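**May 10, 2025 — big white table, packaging samples, Kaijage job**

Finally had the big table to spread out on, and what a difference. The shelf by the door is fine for storing samples but hopeless for looking at them, everything ends up in a row and you only ever see the front one. On the white top with the window light coming across, you notice things you'd never catch in a box.

Quick reminder for anyone reading this cold: the Kaijage job is a sample library. They want a set of ordinary small packs (bottles, tubes, sachets, cups, clear wraps) that their people can pick up, compare and argue over before anyone commits to a pack shape. We choose the samples, write a card for each and sort out how the lot gets stored. My sample book is up to entry 41 and I reckon the fun ones are still to come.

Started with the clears, as I've been putting them off since March. Clear plastic is a pain to judge. You can't see the surface, you only see whatever is reflecting in it, so lying flat on a white table it more or less vanishes and you end up patting around for it. Stood on end it's a different story. You get long streaks down it, light and dark, and any ripple or kink in the plastic shows up as a wobble in the streak. I'd happily have stood there tilting clears at the window all morning. 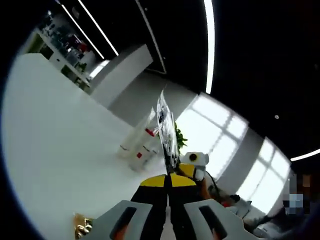 *Clear piece held upright. White stack and the plant behind.*

So, new rule for the cards: every clear gets looked at upright first, and the note says which way the light was coming from. I've been writing "good clarity" on everything and it's useless! Better notes would be "streaks run straight, no wobble" or "goes milky near the fold". I rewrote the first few clear cards that way and they already read like somebody looked at the thing.

Side discovery on backgrounds. I'd been planning to buy a sheet of black card so the clears would show up, but leaves work really well. Green behind clear plastic gives you an edge straight away, and it's kinder on the eyes than black. The plant is staying on the table. Still getting the black card for the photos in the binder.

**Cups**

Takix sent their price list and the minimum order for plain white is 2,000, which is bonkers for a library that needs a handful. Brultov will do a small sleeve of the same size if we take their lids too. Going with Brultov. Arif Purba thinks we should ask Takix for offcuts or seconds anyway, worth an email.

Water test on the cup sample from the shelf: 230 mL to the point where I'd be comfortable carrying it across the room. The supplier sheet quotes the brimful figure, so I'm putting both on the card with "carry" and "brim" as separate lines. I'd like that for every open container in the set.

**Sachets and foil**

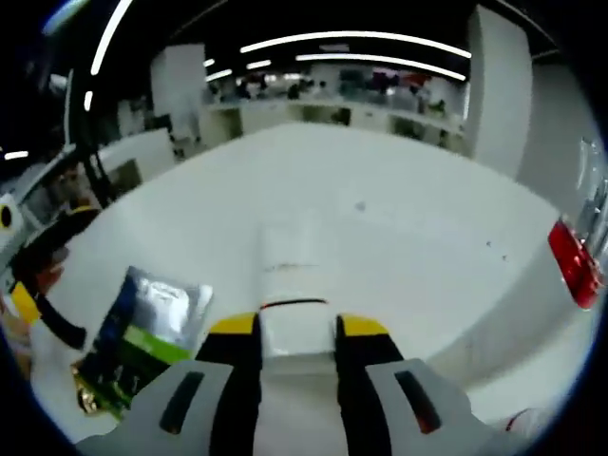
The sachet cards have been missing a line for how the pack behaves when you put it down, and I think it's the best question in the whole set. Most sachets flop. You set them on the bench, they slide onto their face, and from then on all anyone sees is the back seal. A pack that stays up gets read. The little foil one with the green band did stand, on its own, out on the open table, and from across the table the green is what you pick up first, well ahead of the silver top or the dark blue side. The band running on a diagonal helps too, it gives you a direction even when you can't make out a word. Card now says "stands: yes" and "first thing seen: green band". I want both lines on every sachet card from here on.

Also for foil: note the crinkle. I used to think of crinkled edges as damage. Now I reckon they're useful, they catch light and tell your fingers where the edge is. Going to sort the foils by edge feel as well as by size and see whether the two orders match. I bet they don't.

Mullton labels came up again. They'll print the card labels, matte, removable adhesive, 2,000 to a roll. More than we need for this set, but the same roll would cover the next two jobs, and I love that adhesive. It comes off paper without taking the top layer with it. Said yes.

**Bottles and tubes**

Left these for last because they're my favourite. There's so much going on in a plain white bottle once you stop treating it as plain. Where does the colour sit? How much of the body is see-through? Does the shoulder slope or step? A bit of red at the neck pulls your eye to the place your hand needs to go, and I'm keen to know whether people grab higher on a bottle with a coloured collar. Easy to try with whoever is in the office on the day.
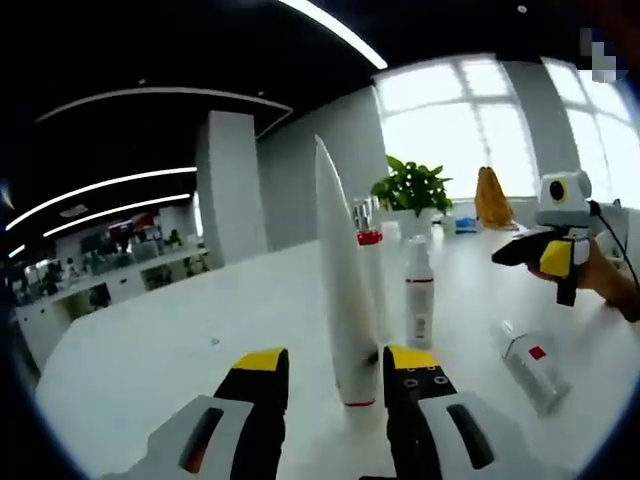 The other thing I want on the bottle cards is a lying-down note. Everybody photographs a bottle upright and then in real life it spends half its days on its side in a drawer or the bottom of a bag. Which end points up, does it roll, can you still find the label? Two positions per bottle, upright and on its side, same spot on the table, same light. It'll double the photo work and I don't care, I think it'll be the page people turn to.

Tubes need their own treatment. They taper, so "height" and "width" don't tell you much. Trying this for the card:

- width at the widest part, and how far up that is
- shape of the closed end (flat, pointed, rounded)
- where the first line of colour or print falls
- does it stand, and on which end

Tried the four lines on a few tubes from the shelf and could tell them apart from the cards alone, with the tubes back in the box. Very pleased with that.

**Storage**

Went in thinking shallow trays by material. Now leaning towards trays by behaviour: stands up, lies flat, rolls. It sounds daft but it's how you end up handling them. Rollers get a tray with a lip. Clears get their own tray with dark lining, otherwise they'll go missing inside a week. Arif prefers by material because that's how Kaijage's own catalogue runs, fair point, so maybe trays by behaviour and a material code on the corner of each card.

**To do**

- email Takix re seconds
- confirm Brultov sleeve plus lids
- black card, dark tray lining
- redo remaining clear cards, upright first
- add "stands" and "first thing seen" to the sachet template
- bottle photos, both positions, do them while the window light is good
- ask Kaijage if the corner code can match their catalogue numbers
- water the plant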